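I learned to sew a button on at my grandmother's table in Flistwood, and I learned to close a cut at a bench in Stellness, and it has taken me most of my working life to see that the first lesson was the better one. My grandmother gave me a scrap of old pillowcase and told me to spoil it. I was to go on spoiling it until I got bored, and then she would give me another. I don't remember her once looking at the clock.

When I began teaching evening practice at Flistatton, we did much the same with the soft pads that stand in for skin. You made your line of stitches, you looked at it, you sighed, you started again. Over the years we have become rather mean about it. A pad costs money, a room costs money, and so each learner now gets 30 minutes and a sheet to be signed at the end. I have 46 people on this term's list and I could tell you which of them will hurry, and I can't say I blame them.

My complaint is a simple one. A knot is a thing of the hands, and hands are slow pupils. They want the dull middle hour, when the tea has gone cold and you have stopped trying to impress anyone — that is when the thread begins to lie where you meant it to.

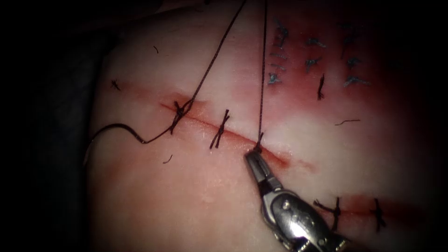
I would have every beginner put in three stitches and then stop, sit back, and have a proper look at them. Are they evenly spaced? Does each one sit square across the cut? Is the thread pulled so tight that the edges pucker? Parveen Bukhari, who shared my bench for years, used to leave her ends long until the whole row was done, so that she could go back and think about each one in turn. I thought it terribly fussy at the time, and I do it myself now.

So let us buy more pads, and leave the door open until nine in the evening, and be a little less fond of the signed sheet. My grandmother got through a good many pillowcases on my account, and I still have one of them in a drawer, covered in the most dreadful stitching.

Contact us | Copyright Arain | Back to top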